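3.2 白色桌面与家庭厨房里的“留空”习惯

写到这一节的时候我得先交代一句，前面3.1节讲的是各家厨房怎么放锅、怎么收碗，那部分材料整齐，写起来也顺。到了桌子这里就乱多了。我原本的提纲里压根没有桌子，是Kenza Mahrous看完第一批访谈记录以后跟我说，你有没有发现，大家一聊做饭就聊到桌子上去了？我回头一翻，还真是！问人家盐放在哪儿，人家说“桌子左边”；问人家孩子在哪儿写作业，人家说“吃完饭那张桌子”；问人家和婆婆为什么闹别扭，绕了三圈，还是那张桌子。

所以这一节就专门写桌子。准确一点说，写的是Dillside这一片的住户怎么看待厨房里那块平面，什么时候该有东西，什么时候不该有。我发出去的问卷一共500份，是和社区通讯夹在一起送的，随后我又挑了22户人家上门去聊，每户聊上一两个钟头，喝掉的茶不计其数。问卷部分的统计放在第4节，这里主要用访谈。

先说词。住户们用的词五花八门，有人叫“饭桌”，有人叫“案子”，有位从北边搬来的老先生坚持叫“台面”，还纠正了我好几次。我在文中一律写作“桌面”，图省事，也避免替他们分类。Donnie Kerr早年写过一篇讲餐室消失的文章，把吃饭的桌子和干活的桌子分得很清楚，我读书那会儿很服气，拿着这个分法进了门才发现不好使。在我去过的多数人家里，揉面、择菜、拆快递、填表、吃饭，都在同一块平面上轮着来，轮到谁谁就把前一个人的东西推到一边去。这个“推到一边”的动作非常有意思，我后面还会讲。

再说颜色。我一开始觉得颜色不值得问，结果它是住户主动提得最多的一件事。喜欢白桌面的人和受不了白桌面的人，简直是两个阵营。喜欢的人说显干净、显亮堂，冬天下午四点天就暗了，屋里有一块白的，人心里舒服。受不了的人说一滴酱油就完了，姜黄更不用提。有位在Wokville买过整套厨具的太太告诉我，她搬家时挑桌子挑了整整一个夏天，最后选了白的，头一个星期谁往上搁东西她都要瞪一眼。我问她现在呢？她大笑，说现在连自行车头盔都搁在上面。

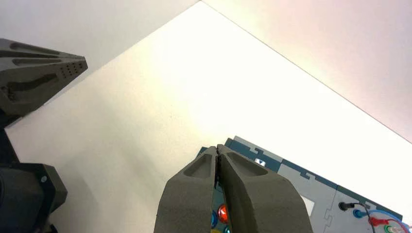 图3　白色桌面

住户对“干净”的判断，跟我预想的差得很远。我以为大家会说擦过了就是干净，可访谈里反复出现的标准是“看得见边”。一位姓孟的女士讲得最明白：东西可以有，但我得看见桌子的边在哪儿，看不见边，这屋子就算没收拾。后来我自己也留意起边来，像图3里的桌面，远处那条边是细细直直的一道，颜色比桌面略深一点，按孟女士的标准，单看这道边就够格了。我拿这个说法去问后面几户，有一半的人立刻点头，说对对对，就是这个意思，另一半人觉得莫名其妙，其中一位还反问我，桌边有什么好看的，桌子底下你看了没有？（看了，底下是三袋米。）

这个“看得见边”的标准，我觉得可以解释问卷里一个让我头疼了很久的地方。问卷第七题问“您家厨房的桌面平时是否保持整洁”，答“是”的人占了80%，可我上门的时候，按我自己的眼光，绝大多数桌面都是满的。我最早的想法很刻薄，觉得大家在问卷上给自己贴金。Kenza不同意，她说你先别急着说人家撒谎，你的“整洁”和人家的“整洁”是一回事吗？她说得对。我把访谈录音重新听了一遍，把凡是提到桌面的地方抄出来，发现住户嘴里的“整洁”大致有两层意思，一层是没有脏东西，另一层是随时能腾出一块地方来。至于上头有没有东西，很多人根本不在乎。

能腾出一块地方，这个想法我想多说几句。上面提到的“推到一边”，在访谈里是有规矩的。往哪边推，推谁的东西，能不能摞起来，各家都有一套，而且基本没人教过，全靠挨骂学会。有一家的规矩是父亲的报纸不能推，只能端起来再放回去；另一家则是作业本最大，来了作业本，连正在醒的面都得让位。我问那家的外婆，面被挪走了您不生气？她说面又不会考试。我在笔记本上把这句话圈了两遍。

还有时间的问题。桌面什么时候留空，跟饭点当然有关系，可关系没有我想的那么紧。真正留得最空的是睡觉之前。好几户人家都提到，晚上最后一个离开厨房的人要把桌面清出来，清到什么程度各有说法，有人要求一样不剩，有人允许留一只第二天早上用的杯子。年纪大的受访者多半说这是上一辈传下来的，夜里桌上有东西招虫子。年轻些的说法就杂了，有的说早上起来看着舒服，有的说是跟室友合住时落下的毛病。我倒不觉得这些理由互相冲突。一个习惯传了两三代，理由换了几茬，动作还是那个动作，3.1节里倒扣碗的例子也是这样。

光线这件事，我在设计访谈提纲的时候也漏掉了，是第五户还是第六户的时候补进去的。Dillside的老房子厨房多半朝北，白天也得开灯，灯又常常只有一盏，装在屋子正中间。这么一来，同一块桌面，中间和角落像两个地方。择菜要在亮处，收着的信件和药盒就慢慢挪到暗处去了。有位先生管他家桌子的暗角叫“冷宫”，说进了冷宫的东西半年内别想出来。他翻给我看，里头有一张2019年的停车罚单！我问他交了没有，他没有正面回答。

关于桌子的来历，我只零零碎碎问了一些，因为预算和时间都不够（八月份我自己还病了两个星期，有三户的访谈是改期以后补的）。能确定的是，大部分桌子并不是住户自己挑的，要么是房东留下的，要么是亲戚给的。自己挑的那几户讲起桌子来明显话多，尺寸、腿稳不稳、当时跟谁一起去买的，全记得。有一户用的是Stevudel的折叠款，女主人对它爱恨交加，夸它省地方，又抱怨合页每到换季就响。别人给的桌子，话就少了，常常一句“凑合用”带过去。可要是追着问，给桌子的那个人又会冒出来，一聊聊很久，桌子反而不提了。

我得承认这部分的样本有偏差。愿意让我进厨房的人，多半对自己的厨房没什么不好意思的，真正乱得不想见人的，我压根见不着。再有，我上门前都打过电话，人家完全有时间收拾。有一位受访者很坦白，说你来之前我把桌上的东西全塞到床上去了，走之前可别进卧室。所以我在这里不敢谈“平时的桌面是什么样”，只能谈“住户觉得桌面应该是什么样”。这两样之间的差距，要靠不同的方法去量，比如请住户自己写桌面日记，我试过，坚持写满30天的只有一户，而且后半段每天都写着“同昨日”。

最后补一个我自己也没想明白的地方。访谈里有两户人家，客人来了要把桌子铺满，越满越好，空着反倒觉得怠慢；另有几户正好相反，客人进门前要把桌面清空，等人坐定了再一样一样端上来。我起初猜这跟老家在哪儿有关，对了一下登记表，对不上。又猜跟桌子大小有关，也对不上。Kenza说也许跟谁做饭有关，做饭的人要是愿意让人看见自己端菜，就会先把桌子空着。我觉得这个想法很妙，可手头的材料撑不起来，只好先记在这里，到第5节讲待客的时候再拿出来试一试。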